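Soup for breakfast, anyone?

I've been eating soup for breakfast since August and my family thinks I've lost it. It started when my neighbor Ruba Haddadin handed me a quart of her lentil soup, and I was too hungry the next morning to wait for lunch. Well! I was full until two, and I hadn't touched the cookie tin once.

My sister Tove won't try it. She says breakfast has to be sweet or it doesn't count — this from a woman who eats cold pizza over the sink.

I make a big pot on my day off and freeze it in 10 little tubs, with the lemon left out until I heat one up.

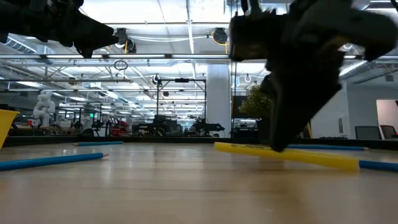 Barley works too, but it drinks up all the broth overnight, so add a splash of water. If you've got a favorite morning soup (nothing with beets, please), send me the recipe and I'll try it before the next issue.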